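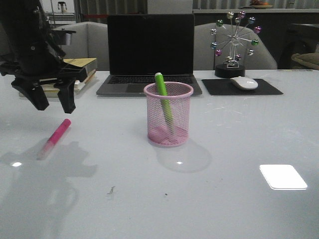 Llevo desde marzo queriendo enseñaros cómo va quedando mi rincón de trabajo, y al final me he decidido a subir una galería cortita, aunque de momento tenga una sola foto (prometo más, ¡de verdad!). La mesa es blanca y brillante, de esas que reflejan todo y que se ensucian con mirarlas, pero me alegra la vista por las mañanas y no la cambio. El bote de rejilla rosa fue mi primer capricho: lo quería justo de ese color para romper con tanto gris y tanto negro, y ahora es lo primero que se me va el ojo a mirar. Dentro está el rotulador verde, asomando la punta blanca, y el rosa anda tumbado por la mesa, como casi siempre, que es el que más uso para subrayar y no hay manera de que vuelva a su sitio.

**La mesa**

Mide 40 centímetros menos que la anterior y pensé que me iba a faltar sitio por todas partes. Pues no. Tuve que sacar la bandeja de los papeles, la lámpara grande y una cantidad de tazas que me da vergüenza confesar, y desde entonces trabajo más a gusto. La compré en Sundura, la tienda de muebles de segunda mano que está pasado el mercado, y pesaba tanto que la subimos entre dos parando en cada rellano.

**El bote de rejilla**

Es de Sedero, me costó 7 euros y todavía me parece un chollo. Tiene el borde y la base lisos, así que se limpia con un trapo y listo. Lo malo de la rejilla es que se ve todo lo que metes, y si lo llenas de bolis mordidos queda feo. Por eso voy metiendo pocas cosas, y los clips se fueron a un cajón.

**El portátil y compañía**

El portátil gris es lo más serio del conjunto. Con la pantalla apagada casi parece que hoy no hay nada que hacer, qué gusto. A su derecha va la alfombrilla negra, siempre un poquito torcida (la enderezo, me siento, y al rato vuelta a empezar), con el ratón blanco sin cable encima. Cambiar el de cable por este ha sido una de las mejores decisiones del año, y mira que me resistí.

**La noria**

¡Mi favorita! Es un adorno con forma de noria que encontré en Butkienė, una tiendecita de regalos donde entré a resguardarme de la lluvia y salí con bolsa. La tengo detrás del ratón. Le quito el polvo con un pincel de acuarela, y se me van casi 40 minutos si me pongo con ganas y con la radio de fondo.

Lo siguiente es la pared. Le tengo echado el ojo a una balda de Purnamden de 57 centímetros, que cabe por los pelos entre la ventana y el enchufe. Si al final la pongo, subo la foto a esta misma página.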